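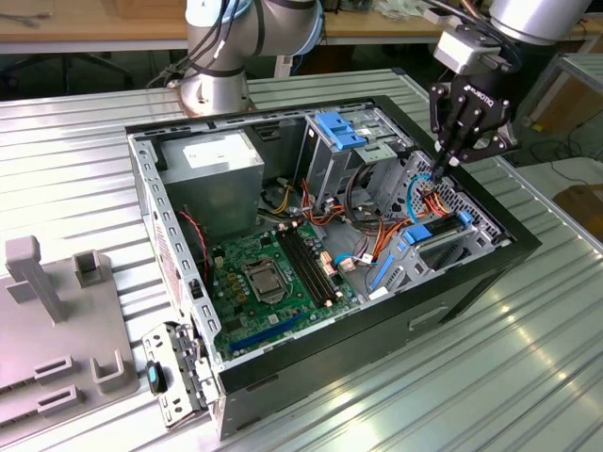
Page last changed: April, 7:19 pm

I've been having the same argument with my brother-in-law for two years, and it goes like this. He reckons the robots will be doing everything by the time our kids move out. I say I'll believe it when one of them can find the lid that matches the container. We never settle it, we just put the kettle on.

But it got me thinking about pulling apart old computers, which I did for a living for a while at a little refurbishing outfit called Sallaner, out on the industrial side of Trerkovville. Schools and offices would send us their old towers by the pallet and we'd strip them for whatever was worth keeping. My best week was 251 machines, and I still can't look at a Phillips head screwdriver without my wrist complaining.

People assume it's a perfect job for a machine. Same box, same screws, over and over, right? Well, no! Get the side panel off a tower and lay it down, and what you've got is a metal tray full of spaghetti. The board just sits there flat and polite. The power supply is a nice solid lump. I could believe in a gripper lifting either of those out, once everything's unscrewed. It's the wires that get you. Yellow, orange, red and black, all bundled together and flopped across the middle, and they never flop the same way twice. You push one lot aside to get at a plug and another lot slides into the gap. A skinny little cable is about the worst thing you could ask a two-fingered hand to deal with (try it yourself with a pair of barbecue tongs, I did, my daughter timed me).

And then there are the clips. I used to love a case with coloured plastic latches, because somebody in a design office had taken pity on us and made the bits you're meant to touch blue. You squeeze, you feel a tiny give, you slide the drive out. That tiny give is the whole job. Too soft and nothing happens, too hard and you've snapped the tab and you're saying words. After a few months my thumbs knew the difference and I couldn't have explained it to anyone.

So can they do it yet? My take, for what it's worth from a bloke with a bad wrist, is bits of it. Arms are brilliant at going back to the same spot. They don't get bored at three in the arvo and they don't mind the dust. Give one a cable end that's sticking up where it can be reached and I'd back it to get a grip. Ask it to trace that cable down under a drive cage, work out which end is stuck, wiggle it while holding the board steady with the other hand, and I'd go and make a sandwich. Two arms has to be better than one, though. I never once did that job one-handed, except the week I burnt my fingers on the Stenex toastie maker in the lunch room.

It's the same at home, I think. We've got a Lashari robot vac and it's terrific on bare floor, truly, I'd never go back. Then it meets a phone charger and it's all over. Floors are the motherboard, chargers are the spaghetti. Washing up is mostly lumps so I've got some hope there. Folding a fitted sheet I've written off completely, but then I can't do that either and I've had nearly 19 years of marriage to practise.

What I'd really like is something in the middle. Let the machine do the heavy lifting and the sorting and the hundredth identical screw, and leave a person to do the fiddly unplugging. I'd have taken that deal in a heartbeat at Sallaner, and I'd probably still have a decent tennis serve.

My brother-in-law has read a draft of this and says I'm being a dinosaur about it. He's coming over for a barbie next month and I've got an old tower in the garage with his name on it. Tongs only.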